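Eggs, and a few other things from the week
Saturday, August 30, 2008

The farm stand on the Brullville road has gone back to selling eggs loose. You bring your own carton or they put them in a paper bag, and I have made the paper bag mistake already. It was 2 miles home on a bad road and I lost two of them before I got to the driveway.

So I have been saving cartons since April. The gray pulp ones from the grocery store in Ismont go soft after a few trips and the lids tear at the fold. The molded ones last a lot longer. I got a light blue one from a neighbor and it is the best of the bunch, with deep cups that hold a large egg without letting it roll.

Packing the carton

I used to fill cartons from one end to the other and carry them off half full, which meant all the weight was on one side. Now I fill the back row first, then the middle, then the front. If I run short, the gaps are all in the front where I can see them. Small eggs go in last.

I also check each egg for cracks before it goes in – turn it once in your fingers and look at both ends. Anything with a hairline crack goes in a bowl and gets used that night. Pillow, the cat, gets a little of it scrambled.

The table

A white top is good for this job. Cracks and bits of straw show up right away, and it wipes clean. I pushed two tables together to get more room, and the seam between them is small enough that it doesn't bother me. The blue painter's tape and the orange-handled pliers are still at the back, next to the controller. The eggs are most of the way into the carton, with three still out on the table. 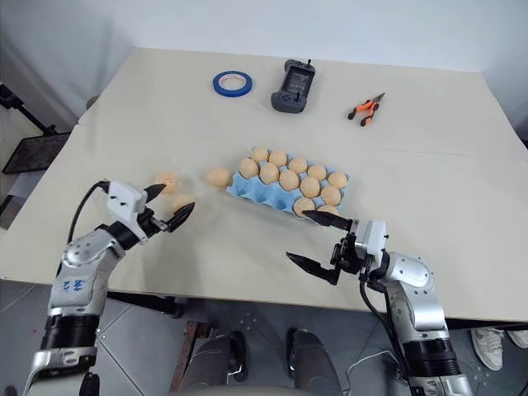 Other things

The Hirano rice cooker is working again after I cleaned the contacts. The tomatoes are nearly done. I paid over 2 dollars a pound for peaches and they were mealy, so I'm going to stew them tomorrow.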